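Pitgate Citrus Press, Model 1443

Lever press for oranges, lemons and small grapefruit
Item no. 2811
Usually leaves our Flandham store in 7 working days

We were in no hurry to stock another juicer. Most of the lever presses we get sent are heavy, handsome and bad at the one job they have. The Pitgate is heavy and fairly plain, and it does get the juice out.

The makers say it leaves "nothing behind". It leaves a bit behind. Less than the Grillau we used to sell, though, and the cone lifts off for washing, which the Grillau's never did without a fight.

They also say it suits every fruit. We doubt that. Large oranges need cutting well across the middle, and limes tend to slide about under the press - buy a hand squeezer for those.

Body: cast metal, grey or cream
Cup: holds 200 ml, lifts out
Dishwasher: cone and cup only
Guarantee: two years, parts only

The "professional" badge on the front means very little as far as we can tell. A busy café should look at the Samuel instead - it costs more and has a longer handle.

Spare cones and rubber feet are sold separately. 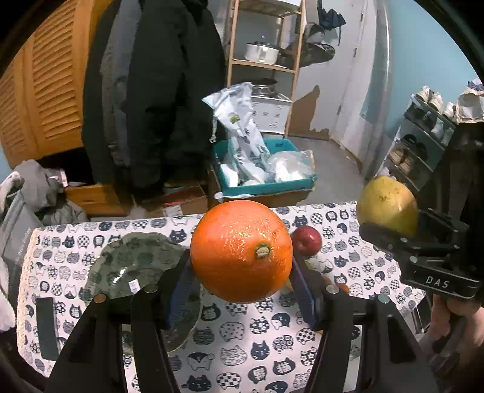

A large orange, with a yellow-green fruit to the right.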